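Kershaw Library Opens Its Seed and Fruit Swap Shelf for the Summer

Posted 2024-05-22 by Onni Lindqvist

If you have walked past the side door of the Kershaw library lately and wondered what all the crates were for, the wait is over. The swap shelf is back, and it will stay open through the end of July, in the same bright little hallway between the reading room and the coat racks where so many of us stopped to chat last year.

For anyone who is new to town (and welcome, by the way, we are glad to have you), the idea is a simple one. You bring in what you have too much of, you take home what you can use, and no money changes hands. Seeds, cuttings, jars of jam with the lids still sealed, a bag of lemons from a generous aunt - it all finds a home sooner or later. The shelf is open whenever the library is, from 9 in the morning until 5 in the afternoon, and you do not need a library card to use it, though the folks at the front desk would be delighted to make you one while you are there.

Arvo Miettinen, who has looked after the garden plots on Lavmont Street for 24 years, is bringing the first trays of tomato and pepper seedlings himself. He asked us to pass along that the tomatoes are a small, sweet, early kind and that they like a deep hole and a sunny wall. He also asked us to say that he would like his trays back, please, since he was short of them by the end of last summer and had to start his cabbages in old milk cartons. They were very good cabbages all the same.

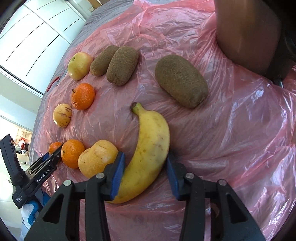
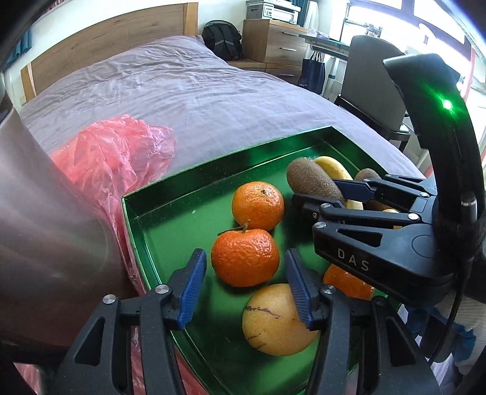
Fruit was the big surprise of last season. We had planned on seeds and a few plants, and then people started coming in with whatever was on the kitchen counter, and before long there was a regular crowd stopping by for a snack on the way home from school. So this year fruit gets a shelf of its own, down low where the smaller visitors can reach it. Please don't hold back a banana with a few brown speckles on the peel, because those tend to be the sweetest, and there is always a baker in Kershaw hunting for exactly that kind. Kiwis and mandarins keep nicely for a few days in the cool of the hallway. Berries are another matter, and we would ask you to hand those straight to the desk so they can go in the staff refrigerator. Anything cut or peeled should stay at home, I'm afraid.

There will be two afternoon get-togethers as well, both in the reading room. The first is a talk on saving your own seeds, with plenty of time for questions, and envelopes and pencils will be on the tables so you can label what you bring. The second is a jam afternoon in July, when the Iltus bakery has kindly offered to send over bread and butter - and if you have ever tasted their rye, you will want to get there early. Dates for both will go up on the board by the door as soon as the room schedule is settled.

A few small favors before you come. Write the name of the plant on anything you drop off, even if you are only fairly sure of it. Bring a bag or a box of your own if you can. And if you park behind the building, please leave the space by the ramp clear for the book van.

Questions and offers of spare flowerpots can be left at the front desk, or with Arvo at the Lavmont Street plots, where he can be found most mornings.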